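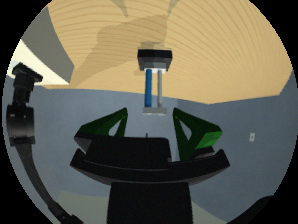

The case for rehearsal in the shared workshop

Members of the Brindham workshop have now spent two seasons building a bench arm, and the question that divides them most is how much of the work should take place in simulation. The position taken in this essay is that a shared workshop should require a simulated trial before any new motion is run on the common bench, and that it should write this requirement into its house rules.

The argument begins with the nature of shared space. A person who builds at home may accept whatever risk he or she likes to the furniture. A workshop holds its tools in common, and a gripper driven into the tabletop at full speed damages property that belongs to every member. Under the present rules at Brindham, a new program may be run by any member who has completed the induction evening. Nothing is said about whether the program has ever been run before, on a screen or anywhere else.

Hiba Yammine, who keeps the bench schedule, has objected that simulation favors members with newer computers. The objection deserves a serious answer. A workshop that imposes a requirement should supply the means of meeting it, and one shared desktop machine, bookable in the same manner as the lathe, would be sufficient. Bench sessions are limited to 60 minutes. At present a good part of each session goes to finding errors of sign and scale that a model would have revealed the evening before.

A second objection carries more weight. Lina Mansour has argued in the members' newsletter that simulated contact teaches bad habits. A rendered finger closes on a rendered rod according to whatever friction the author has typed in. Real rods roll, real finger pads wear, and a real table is seldom level. A member may repeat a grasp 1000 times in the model and still know little about how it will behave on the bench. All of this is true, and the rule proposed here should therefore be modest in what it claims. A passed trial would permit a first run at reduced speed, with a second member at the stop button. It would certify nothing further.

The effort of modeling also has a value of its own. To place an arm, a work surface and a part in a virtual room, the builder must measure them. When Ya-wen Tang modeled the gripper mount last September, she found that the drawing the group had been using differed from the finished piece by 11 millimeters. The drawing had been passed from hand to hand for most of a year.

Some members will regard any such rule as the end of the informal spirit in which the workshop was founded. That spirit was suited to hand tools. A machine that moves under its own power calls for a different arrangement, and the members' meeting should adopt one before the second arm is mounted.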